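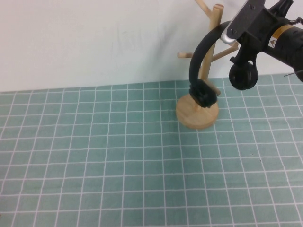 The gripper holds the headband of a pair of black headphones beside a wooden mug tree.

How a Robot Arm Hangs Up Headphones

You can hang up headphones without thinking. A robot arm has to be taught. At the Bradham after-school robot club, seven students spent October working on this one job.

The club uses a gripper with fingers that press together, a bit like your thumb and first finger. It can pinch, and it can let go. Your hand can do a lot more than that.

Headphones are tricky because they change shape. If you pinch the band, the ear cups swing and tilt. A wooden block is much easier, and that is what the club started with.

The students break the job into small steps:

Move above the headphones.
Close the fingers on the band.
Lift.
Move to the stand.
Lower the band over a peg.
Open the fingers.
Back away.

Step 5 takes the most practice. If the arm is too low, a cup bumps the post. If it is too high, the band drops past the peg.

Armelle Lefèvre, who is in fifth grade, writes down what happened after every try. Benedek Kun changes one number in the program, and then they run it again. They change only one thing at a time so they know what made the difference.

Try it at home: Hang up your own headphones using only two fingertips. Go slowly and say each step out loud.

Word to know
Gripper: the part of a robot arm that holds things.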